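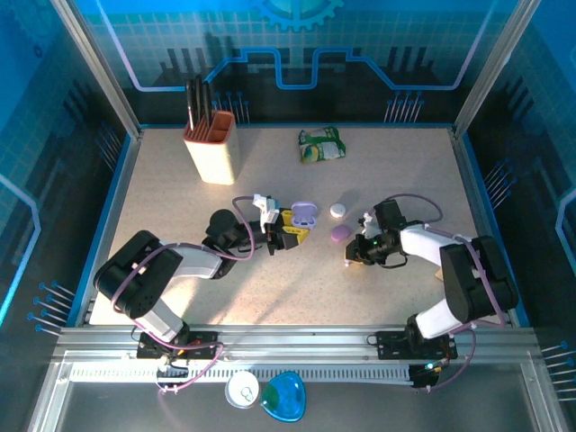 How often should you clean an earbud case? Every couple of weeks if you use it daily, more if it lives in a pocket.

Clear the table first. Buds out, put them somewhere they won't roll. Dry cotton swab round each hollow, light hand.

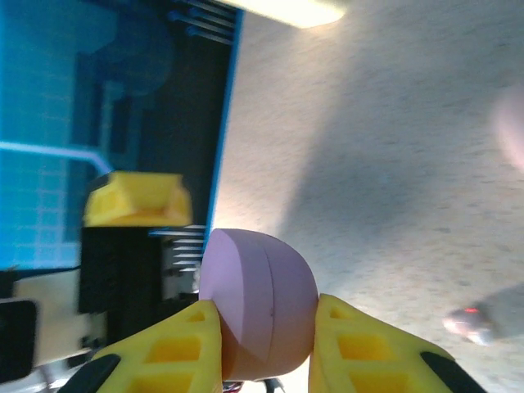

Then the outside. Soft cloth, barely damp, and get along the seam were the grime packs in. No kitchen spray.

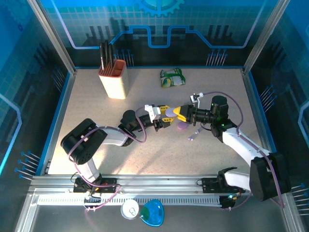 Tips off the buds, wash those on thier own, let dry 2 hours. Dry brush for the mesh.

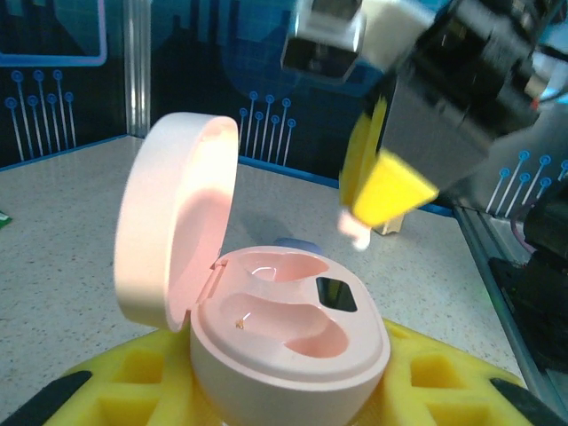 Gold bits get a dry swab only. Lid open 5 minutes, buds back in, done.

Shares 6 · Comments 2

Korkness: toothpick for the hinge, wooden one

Ploslow: mine charges again, thanks

This site uses cookies. OK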